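Open afternoon at the Ritach workshop

On Friday our group went to the open afternoon of the Ritach workshop in Maldonado. Roughly 400 visitors had put their names on the list for the day, so we were asked to come in the last group, at 4 o'clock. The workshop has 2 rooms, and the second one was for the demonstrations.

The main subject was Clerkidus, a table robot which the workshop develops together with the company Losis. It is meant to learn the handling of common things – bottles, cups, small boxes – that people have at home or in the office. The team told us that these things are more difficult than metal parts from a factory, especially clear plastic, where the camera sees mostly what is behind it.
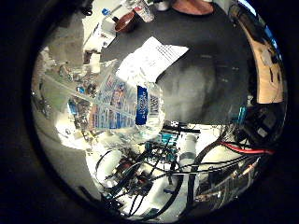 We were also told how a new task is prepared. A member of the team guides the arm by hand 10 times, and after that the program tries to repeat the movement with the object in a different position. If the result is poor, they change the light or the speed and begin again. Several of us asked about the price of the parts. The answer was that the motors and the boards can be bought by any school, but the work of adjusting takes many weeks.

There was not enough time for all questions, and the coffee was served quite late. The workshop will receive visitors again in May. Groups of 3 persons or more should write to the office before they come, and should say if they wish to see the electronics room too.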